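Chapter 4
Bins, Buttons and Other Small Parts

I learned to sort parts badly before I learned to sort them well, and I think that's the usual order. My first job was in the stockroom at Lalliveck, a repair shop that fixed control panels for sawmills, and on my first morning Jouko Salminen handed me a carton of mixed switches and told me to "put those away." So I did! I put them all in one place, very neatly, and it took him until lunch to find anything again.

This chapter is about putting things away so that the next person can find them. We'll stay with two kinds of object the whole way through, the plastic crate and the pushbutton, partly so you don't have to keep learning new words and partly (I admit it) because I'm fond of both.
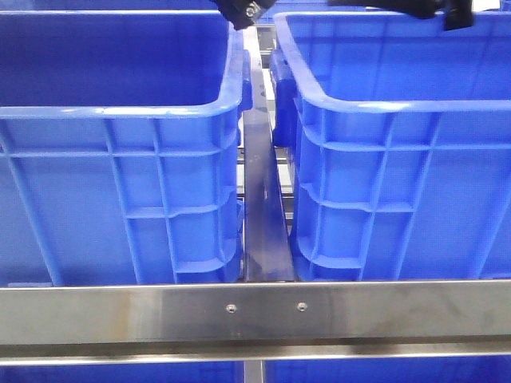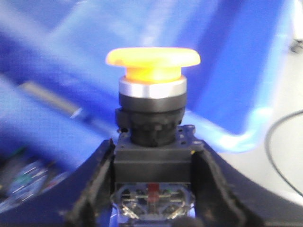 Blue crates first, then a mushroom-head pushbutton.

Now, back to my carton. There were 464 pieces in it, and I know that because Jouko made me write up a card for every single one of them that same afternoon. I grumbled the whole time. But by the end of the day I could tell a complete button from one that was missing its contact block without even looking at the label, and that has been useful to me ever since.

What is a part, anyway?

You'd think this would be the easy bit. Take a pushbutton of the kind people slap with the palm of the hand. Most of us see the cap and stop there. Behind the panel, though, there's a body, usually a base or collar that holds it in place, and a contact block that does the electrical work. Those pieces can be ordered separately, and they wear out separately. So is a button one part or four?

My answer is that it depends on who comes to the shelf. At Lalliveck people came for whole buttons, so we stored them put together. Later I worked with Minttu Peltonen at Droditell, where the customers mostly wanted spare contact blocks, and she kept those in a crate of their own, well away from the caps. Both stockrooms worked fine. What didn't work was the one month (it was May, and hot, and we were all cross) when we tried to do it both ways at once and ended up with half our blocks in one crate and half still clipped to their bases.

Before you sort anything, then, ask who is going to come looking and what they'll call the thing when they do. Write the words down exactly as people say them. If everybody in the building says "the yellow one," then "the yellow one" goes on the label, right under the proper name.

A few words about crates

I like open-topped plastic crates with ribs on the outside. The ribs make the walls stiff without making them heavy, and an open top means you can check what's inside from where you're standing. Two of the same crate next to each other are easy to mix up, so label the wall that faces you and leave the inside alone. A label on the inside gets buried the minute you start filling.

Don't fill to the rim, either. Eero Honkanen, who taught the evening class I took, had a rule that a crate of small parts should never take more than 200 pieces, whatever its size. I've broken that rule plenty of times and mostly been sorry.

Try this before you read on

Find a drawer at home that has all sorts of things in it. Tip it out on a table and make piles, but don't name the piles until you've finished. Then ask somebody else in the house to name them for you. Keep the list, and keep the leftovers in a bag, as we'll need both in section 4.2, where we start on labels.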